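Workshop Tips: Sharing a Packing Bench with a Two-Arm Cell

These notes come from the small-goods line at Demside, where two-arm cells took over carton placement on the day shift in July. Most of the hand work did not go away. It moved to setup, checking and clearing, and those jobs have their own habits.

Bench surface

Keep the table bare except for the cartons in play. Tape, pens and cutters go on a side shelf. Wipe the top at each changeover with a damp cloth, then a dry one. Old marks and scratches in a white top are acceptable if a fingernail does not catch on them.

Black cartons

Small black boxes with a window or a glossy label are the hardest stock we run. Reflections shift with the angle of the box, so a carton set down crooked may read differently from one set down square. Matte white under dark stock gives the cleanest outline. Leave open table between cartons — a full finger spread on each side is enough.
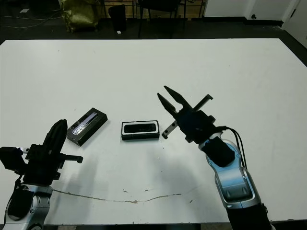

Cables and straps

Check the cable bundle at each wrist before the first run. It should have slack through the full turn of the arm and should not drag on the table. Replace hook-and-loop straps when the edges fray. Do not add tape over a strap.

Fingers

Wipe gripper fingers every 2,000 picks. Use a lint-free cloth and no solvent. A scuff on a carton corner usually means grit on a fingertip.

Who does what

The packer is now the cell tender. Anouk Hoekstra, lead on days, rotates tenders every 2 hours; watching is more tiring than packing was, and misses go up late in a long stretch. Allow 15 minutes at shift start for checks and count it as paid line time. Fatos Milošević keeps the fault log. Write the entry before restarting the cell — carton type, which arm, what it was doing.

Hand packing stays on the schedule one morning a week so the skill is there when a cell is down. Postma cartons are still packed by hand until the new inserts arrive.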